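Last updated: June
4 min read

Reality shows love a garage. What they never show is the paperwork pile, the parts hunt, the four months where nothing moves. Derkach does, sort of. Second season now, and it's a better watch than the first.

Set-up is simple. A small shop in Jerkeslow takes in cars that other shops turned down. Rust buckets, flood cars, one hearse. Each gets a single episode and a fixed budget, and if the money runs out the car goes home as is. Two did last year. Viewers were furious.

Why people stick with it

The pace, mostly. Long stretches with no music. A door gets hung, it doesn't fit, they hang it again. The producers cut the fake deadlines after season one and replaced them with nothing at all – a good call. Runs 87 minutes some weeks, which is to long for a weeknight, but fans seem to plan dinner around it.

And the crew talks like a crew. Half the best lines are about lunch. Snack runs get nearly as much airtime as the welding.
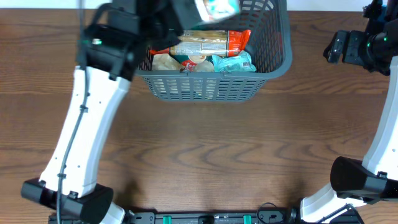

The Ketcombe episode

Everyone brings this one up. Station wagon, one family owner, parked in a barn in Ketcombe for 20 years. 1,136 miles on the rebuilt engine and then just left there. The crew gets it running before the first break, then spends the rest of the show on the brakes. No big reveal. The owner drives off, stalls at the gate, tries again. Great television.

What's next

Season three is filming now, 7 episodes, with a second shop added in Eltby. Not sure about that. The Jerkeslow place works becuase it's cramped and cold and you learn where everything is. Two shops means more cutting back and forth, more recaps. We'll see. The hearse is coming back though – engine trouble again, same as last time.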